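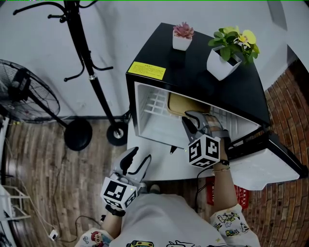
According to Hedvig Rustad, the cold larder was the room by which a Jalldale household was judged, and its decline changed what people ate more than any new crop or shop. Her view is widely repeated in local histories, although later writers give more weight to the arrival of the railway at Ferthorpe.

Household cold storage in Jalldale

Cold storage in the dale began with stone larders built against north-facing walls. Most had a slate shelf, a drain and a small vent covered with gauze. Milk, butter and salted meat were kept there, often at no more than 5 degrees in winter.

Larger farms shared an ice house at Fivura, which held nearly 400 blocks cut from the tarn. Ice was packed in straw and usually lasted until April — later in the upper chamber.

Electric refrigerators spread slowly, as many farms had no mains supply. Small models were preferred, being cheaper to run and easy to place on a table or worktop. Several larders survive and are used for storing apples and preserves.

See also: Ice house; Larder; Ferthorpe railway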